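Braltow owner Aslak Strömberg dies; club sale on hold

Aslak Strömberg, majority owner of the Braltow baseball club, has died, the club confirmed in a statement on 11th September. No cause of death was given. Strömberg bought control of the team from the Vindley group and served as chairman until his death.

Under the club's operating agreement, his voting shares pass to a family trust. The trust may vote them immediately on routine matters, including payroll and the stadium lease. A transfer of control requires separate approval from the league, and the trustee has 90 days to file for it.

Homa Safavi, the club's vice chair, becomes acting chair under the same agreement. She will represent the team at league meetings and sign player contracts. General manager Petrică Matei keeps authority over the roster, and manager Keyvan Azimi remains under contract through next season.

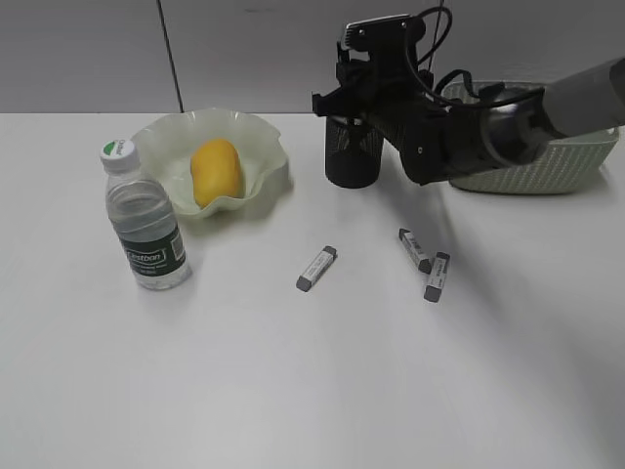 Bottled water and a glass bowl on a white tabletop.

Strömberg had been in talks to sell a minority stake to Talebi, a private investment firm. The parties had signed a letter of intent but no purchase agreement. The letter lapses on the death of either principal, according to the club, so the talks would have to be reopened by the trustee. Talebi declined to comment.

"The baseball budget was approved before the season and it stands," Safavi said. "Any change in ownership goes through the league first."

The larger open item is the ballpark. Strömberg had personally guaranteed part of the financing for a left-field expansion that would add 2,000 seats. Lenders can ask for a replacement guarantor, and site work is due to start in January. The club said it has not received such a request. A smaller plan, with 1,000 seats and no upper level, was drawn up earlier and remains on file with the city. 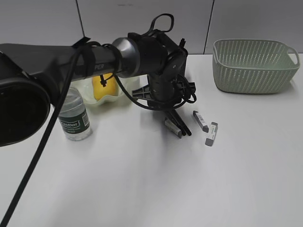
Schedule and memorial plans

The club will play its remaining home games as scheduled. Players will wear a black band on the left sleeve for the rest of the season — the league office has cleared the uniform change — and flags at Mornico Field will fly at half-staff through the final home stand.

A public memorial will be held at the ballpark after the season. Seren Beddoe, the club's director of communications, said the date depends on whether the team reaches the playoffs. Parking will be free and no tickets will be needed.

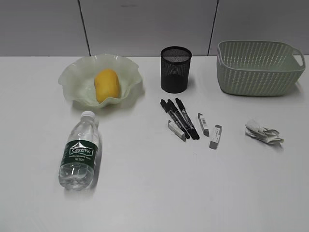
A wavy-rimmed bowl in pale green glass, toward the back of the table.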